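Planning and Costing a Small Handling Cell
Handout for session 5
Module leader: Catalina Paredes

This handout goes with the talk on budgets. Bring it to the seminar along with your draft equipment list. We will use the Skollthorpe packing trial as the worked case, so read the short brief for it first.

Start with the items to be handled and leave the arm until later. Most first drafts I mark begin with the price of an arm, and the rest of the sheet is then fitted round whatever money is left. At Skollthorpe the first draft did the same. The arm was quoted in June, and the fingers, the mounts and the cabling were put together on one line called "sundries". That line was overspent before the cell had picked anything.

Write down what the cell has to pick up, in plain words: hard or soft, does it roll, does it keep its shape, can you see through it. A box with flat sides asks very little of a gripper. Cloth bags, drinks bottles and thin plastic packets ask a good deal more, and they ask for different things. Cloth gives way when the fingers close. A round bottle may move off. Clear plastic is hard on cameras under bright lamps, and money for better lighting is often missing from the plan.
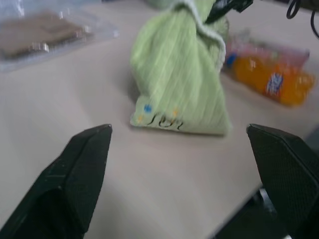 Once the item list is settled, split the budget into bought once, bought again and paid for in hours.

Bought once covers the arm, the controller, the table and the wrist camera. Get written quotes and note how long each one stands. Tullberg and Quezada both quoted for Skollthorpe, and the two could not be compared until Leandro Acuña asked each of them to price the mounting plate separately. Do the same from the start.

Bought again covers finger pads, cables, cable ties, and the test items themselves. Pads wear. The Skollthorpe plan allowed for 14 sets over the trial, at a price that came out to 373 for the lot before delivery. Cables that hang near the wrist get pulled and rubbed, so put spares on the first order.

Paid for in hours is where students go most wrong. Somebody has to set items out, run the picks, put things back and write up the failures. Abelardo Henríquez kept the time sheets on the Susen project and found that resetting the table took up to three hours of a working day. If your plan shows the cell running all day with no person beside it, I will ask you who is resetting it.

Leave a margin, and say on the sheet what it is for. "Contingency" alone will lose you marks.

For the seminar:
Bring your item list, one page.
Bring your three headings with a figure or a question mark against every line. A question mark is fine at this stage.
Be ready to say which line you would cut first.

Drafts are due by Friday, September 30, 2022, on paper, in the tray outside my office.

Comments

Josefina Bravo
Does delivery go under bought once, or do we spread it across the lines?

Catalina Paredes
Put it with the thing being delivered. If one van brings everything, give it its own line.

Manikandan Mudaliar
My quote is for the arm and controller together and the supplier won't split it. Can I leave it as one figure?

Catalina Paredes
Yes, but note that you asked.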